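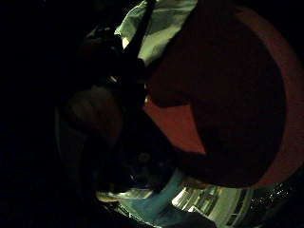 Tahira Niazi wrote to us after her first visit that she had expected a jumble sale and found a proper store, but that she still could not tell from the outside of a bag what was in it. We have taken the second half of her remark as the starting point for this report, as most of the work this period has gone into how soft items are sorted, packed and labelled.

Plutcombe Kit Store
Progress report to the Branida Fund
Jan 13, 2022

Background
The store lends bags, bedding, outdoor clothing and padded items to families and small groups in Ellbridge and the villages nearby. The grant pays for shelving, storage bags, laundry costs and 15 hours a week of paid time. Our last report covered the move out of the church hall and the fitting of the first shelves.

Sorting
All the donated stock that came over from the hall has now been unpacked and gone through. Fabric items were the slowest part. Much of what we had was folded in with other things - sleeping bag liners inside rucksacks, cushions wrapped in coats, loose straps at the bottom of everything - and each bundle had to be taken apart before we could say what belonged together.

We now sort in this order: padded items, folded cloth, bags and cases, then straps and buckles. Straps that clearly belong to a bag are clipped back on to it. Straps with no obvious home go into a drawer and are kept for six months. Several have already been used for repairs.

Dark items have caused more trouble than we expected. Maroon, navy and black all look the same at the back of a deep shelf, and two borrowers were given the wrong holdall in the autumn for that reason. Dark stock has been moved to the shelves nearest the window and pale cloth has gone to the back.

Packing
Padded items are no longer squashed into the bottom of a bag with other things on top. They are packed last and the bag is closed loosely. Flat cloth goes in first, rolled if it creases easily. This takes up more shelf space, and we have had to give up one bay that was meant for tents. The tents are on the floor under the bench for now.

We tried vacuum bags from Awan for the winter bedding. They save a good deal of room but are awkward to reseal once a borrower has opened them, and we will not be ordering more. The ones we have will be used for long-term storage only.

Labels
Each bag now has a card tag on the handle listing the contents. The tags are written by hand. Michalis Sfakianakis has asked whether they could also be in larger print, and we are trying this on the children's bags first. Tags do come off in the wash, so they have to be removed before laundry and put back afterwards. This step has been missed a few times and is now written on the wall by the machine.

Lending
We made 19 loans in the last period, against 10 in the one before. Most were for school trips and hospital stays. Six were extended at the borrower's request. One rucksack came back with a torn lining and is waiting to be mended.

Spending
Laundry is over budget. The duvets do not fit our own machine and have to go to the launderette in Ellbridge, where the price has gone up. Shelving came in under budget, and we would like to move the difference across. Please let us know whether this needs a separate request. Storage bags and paid hours are on target.

Still to do
The coat rail has been delivered but not fixed, as the wall needs a stronger bracket. The returns shelf is too close to the outgoing shelf and needs to move. A full stock list will be sent to you by the end of March, together with receipts for the shelving and the launderette.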